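Updated 02/01/2019

# Brirkham Desk Kit

The Brirkham kit is for offices where people share desks and the small things on them. You get a tray for the mice, a printed mat to put under it, a hanging basket, and a desk clock. Ikier sells it as a full kit or in separate parts. The mice are listed further down and are ordered separately, because many customers already have their own.

## The tray

The tray is yellow plastic with rounded corners and low sides. The inside is glossy and wipes down with a damp cloth. We keep to one color on purpose. Most mice are white, gray or black, and all of them show up well against yellow when you glance over from the door.

It is meant for mice first, though it also takes receivers, spare batteries and the short cables that come with rechargeable models. Put the small parts in a bag or a lidded box before they go in, or they end up under everything else. 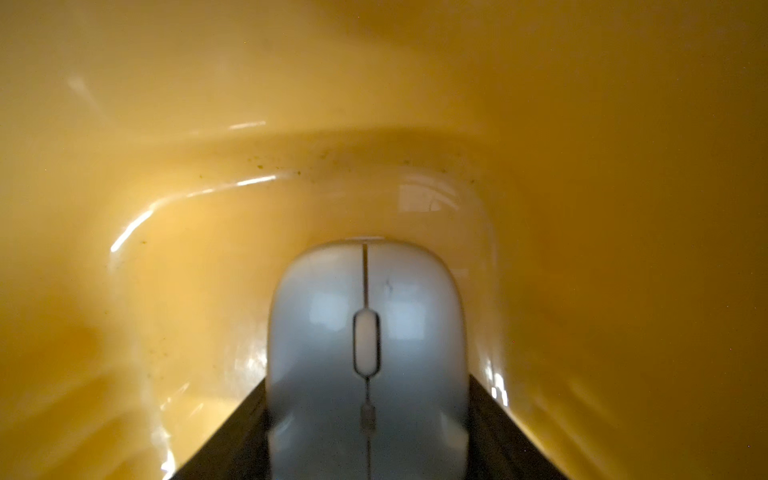
Leave a bit of space between mice if you can. Nothing will break if they touch, but the shells are glossy and pick up scuffs when they are dropped in on top of each other. A scuff does not affect how the mouse works and we don't treat it as a fault under the warranty.

Do not put the tray in a dishwasher or on a radiator. It holds its shape well at room temperature, but it is a plastic tray and hot surfaces will bend it.

## The mat

The mat has a cream background with thin green leafy stems and small flowers. It comes folded, so expect creases when you open the pack. They drop out if you lay the mat flat and leave it for a couple of days. A cool iron on the back is also fine.

You can use it as a liner under the tray or spread it over the whole work surface. If you plan to run a mouse directly on it, smooth it out first. Wash it at 40 degrees with similar colors and hang it to dry. It can be trimmed with ordinary scissors, and we suggest turning the cut edge under and taping it.

## The mouse

The mouse we supply with most orders is a white wireless model with a symmetrical body, so it suits either hand. It has the usual left and right buttons, a scroll wheel between them, and a small gray button set just behind the wheel. That button changes the pointer speed. Press it once and move the mouse before you press it again, as the steps are easy to miss.

The receiver plugs into a normal USB port. Pair each mouse with its own receiver and put the same sticker on both. We include a sheet of 48 numbered stickers for this. Offices that skip the stickers tend to write to us within the month asking which receiver goes with which mouse, and the only way to find out is to try them one at a time.

A black mouse is also available at the same price. Some offices use white for the shared desks and black for the meeting room.

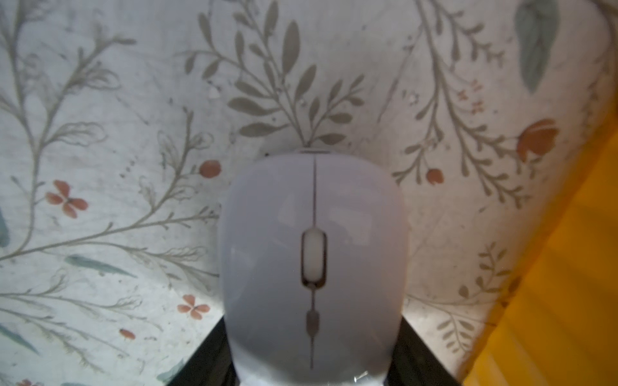 Maxine Tipoki wrote to say that the pointer speed button was the first thing people asked her about, and that she ended up setting every mouse to the middle step before putting it back for the next person. She also wanted to know if the mice could be bought without receivers. They can't, but a lost receiver can be replaced. Send us the model number from the underside of the mouse and allow 5 working days.

## The basket and the clock

The basket is white mesh and hangs from a rail or crossbar. It keeps the clock up off the desk, and there is usually room for a notepad as well. Check that the bar is fixed at both ends before you hang anything from it.

The clock is a yellow rectangle with a white face and black numbers. It stands up by itself, so you can also keep it on the desk and use the basket for something else. The battery is not included.

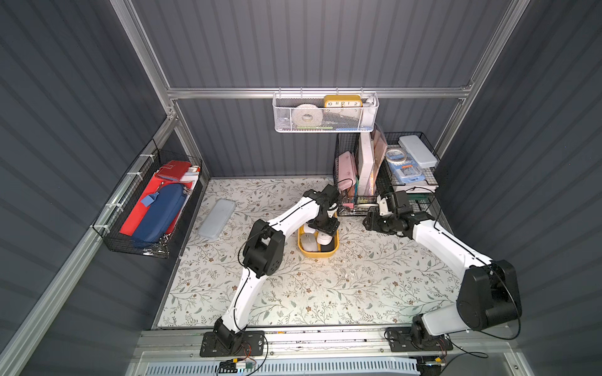 If you are setting up a new room, lay the mat first and put the tray near the middle, where people can reach it from either side. Hang the basket toward the back. At our Mavham showroom we tried the basket at the front for a while and people kept catching their sleeves on it.

## Cleaning

Switch the mouse off before you wipe it. Use a soft cloth that is barely damp, and a dry cotton swab along the seam and around the scroll wheel. Alcohol wipes are fine on the buttons but will dull the shell if you use them every day. The basket can be rinsed under the tap and left to drain.

## Ordering

Orders placed through Hollis are packed in one box and sent flat where possible. The tray and basket carry a 2 year warranty. Mice are covered by their maker and the paperwork is in the box with them. For larger orders, or to match a color you bought earlier, write to Ulla Koivisto at the Mavham office. The gray version of the tray is out of stock and will be back in March.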